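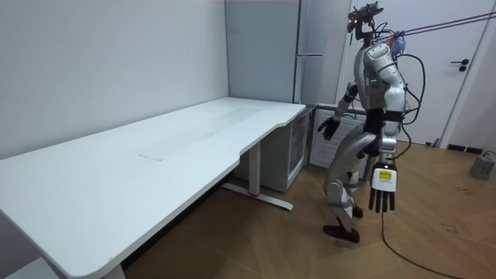

The long white desk, May meeting

Everyone was welcomed at 7:30 p.m., and a warm thank-you went to all who came over from Wusbridge in the rain. The spring plant swap in Virstead took in 222 dollars, of which 67 will go toward new seed trays. Members were delighted, and there was a good deal of happy talk – perhaps a little too much – over whose tomatoes had come up first.

The waiting list for plots now stands at 108, and it was agreed to split the two large plots by the gate once the beans are in.

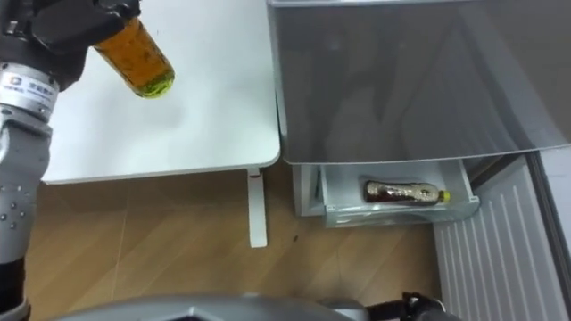

Shevchuk asked whether the split plots would still share one water tap, and felt the lower end already runs short in dry spells. It was agreed to price a second tap, spending no more than 200 dollars.

The summer visit to the Brullarano gardens will go ahead, with packed lunches. Next meeting in June, same time, and please bring your spare pots.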